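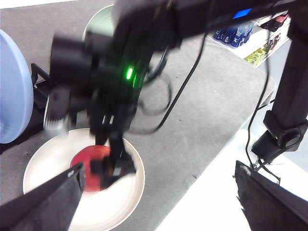 A plate stand is a small support that holds a plate, dish or shallow bowl upright or nearly upright. Stands are used for display, for keeping tableware within reach between meals, and for airing dishes that have already been washed. The word is also applied to larger racks with several slots, although makers and shops usually keep "stand" for a support that takes a single piece and "rack" for one that takes several. In older English household writing the same article is often called a plate easel.

Form

The simplest plate stand has two feet at the front, a backrest that leans away from them, and a lip or hook on each foot to stop the rim from sliding forward. The plate touches the stand at two points near the bottom and at one or two points behind. Because the weight is carried low down, a light stand can hold quite a heavy dish as long as the feet are set far enough apart.

Common materials are wire, wood, bent sheet metal, clear acrylic and moulded plastic. Wire stands are often dipped in a soft coating, usually black or white, which protects the glaze and stops the stand from slipping on a polished shelf. Wooden stands are frequently made in two halves that slot together and can be stored flat. Folding metal stands have a hinge at the back and a short chain or bar that fixes how far they open.

The angle of lean varies. A stand meant for display holds the plate close to upright so that the whole face is seen from across a room. A stand used on a worktop or table may lean further back, which makes the plate steadier when other things are being moved beside it. Deep bowls are harder to hold than plates, since the foot of the bowl pushes it away from the backrest, and most households keep bowls flat on the shelf or table instead.

Sizes

Stands are sold by the diameter of plate they are meant to carry. Small stands suit saucers and side plates, medium stands suit dessert and breakfast plates, and large ones are made for dinner plates and serving dishes. The Steinbach pattern, a bent-metal stand with straight legs, was made in three sizes, the smallest of them 60 millimetres wide at the foot. The middle size was 162 millimetres high and was the one most often bought for everyday plates. The largest could take a serving dish 300 millimetres across.

A stand that is too small lets the plate tip backwards or swing to one side. One that is too large holds the rim so low that the plate may roll out of the hooks. Shallow plates with a wide rim are the easiest to support. Coupe plates, which have no separate rim and curve up at the edge, tend to turn in the hooks and are better in a stand with a broad back.

History

Shelves with a groove or rail for standing plates on edge are much older than the separate stand. The dresser, with its rows of plates leaning against a back board, served both as storage and as a way of showing what a household owned. Separate stands became common when small numbers of decorated plates were kept on mantelpieces, side tables and in glass-fronted cupboards, where there was no rail to hold them.

Hannelore Vogler, in her study of kitchen fittings, divides later plate stands into "parlour" and "kitchen" types. Parlour stands were turned or carved and were meant to be looked at. Kitchen stands were plain, and few were kept once they had bent or rusted. Vogler describes 35 kitchen stands from private collections, most of them wire and without a maker's mark. Rainer Engelhardt has questioned the division, pointing out that the same wire stand was often sold for both uses, and that a stand moved from one room to the other as a family's needs changed.

The firm of Stirnico sold plain angular stands in black for use on open shelving. They were copied by several smaller makers, among them Zudov, whose version had a narrower back and was supplied in pairs. Hotetik later offered a stand to hotels and canteens that could be linked side by side to form a rack, but the linking pieces were easily lost and the range was withdrawn.

Use in the kitchen

In kitchens without wall cupboards, plates in daily use may be kept on stands at the back of the worktop. The plates can be lifted out one at a time by the rim, without raising a pile, and plates of different colours or sizes can be told apart at a glance. Bowls and small dishes are then set in front. The arrangement takes up more length than a stack but less depth, and it suits a household with only a few pieces.

Stands used for airing should be open at the bottom so that water can run away. Knut Seidel advises leaving a finger's width between plates and turning the decorated side away from the sink. Bare steel stands should not be used for wet dishes, as rust from the feet can leave a brown line on unglazed clay.

Display

Plates of a single colour are often shown together with the tones kept close, such as pale blue beside grey-green or cream. Patterned plates are more often given a stand each with clear space on either side. Zoi Christodoulou recommends placing the largest plate at the back and slightly off centre, and keeping stands away from the front edge of any shelf above waist height. A strip of felt or a dab of museum wax under the feet keeps them from creeping when a door is shut nearby.

Valuable plates should not be put in spring-loaded stands, which press on the rim and can open an old crack. The hooks of metal stands may be covered with thin tubing. Joon-young Min, writing on the care of modern stoneware, notes that matt glazes mark more readily than glossy ones and that the dark lines left by metal hooks can usually be removed with a mild cream cleaner.

Related articles

A plate hanger grips the rim from behind and allows the plate to be hung on a wall. A plate rack holds several plates on edge between pegs or wires. A cup and saucer stand has a second, higher support from which the cup is hung or on which it rests. A book stand of small size is sometimes used in place of a plate stand, although its ledge is flat and does not stop a round plate from rolling.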